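Dyeing old cotton: one big pot or small batches?

Vuvano: I'm hooked on home dyeing! Pinks are my favourite by a mile.
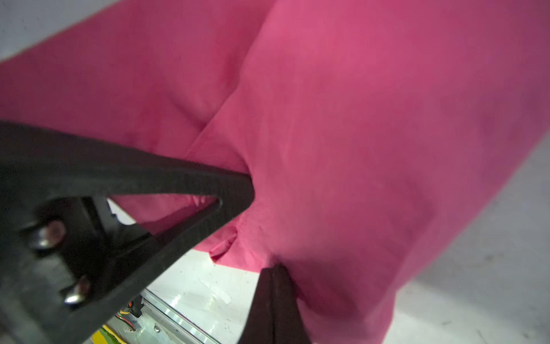
Bright pink, close up

Athumani: Gorgeous shade. Do you weigh the cloth first? I go by 700 g to a pot, never more.

Vuvano: Always! I fill mine up to 1000 g and stir like mad.

Athumani: Too crowded for me, you'll get patches.

Jitisley: Disagree, patches come from not stirring. Big pot every time!

Sointu Lappalainen: Small batches here, but I love a patchy pink. Anyone tried madder on old pillowcases?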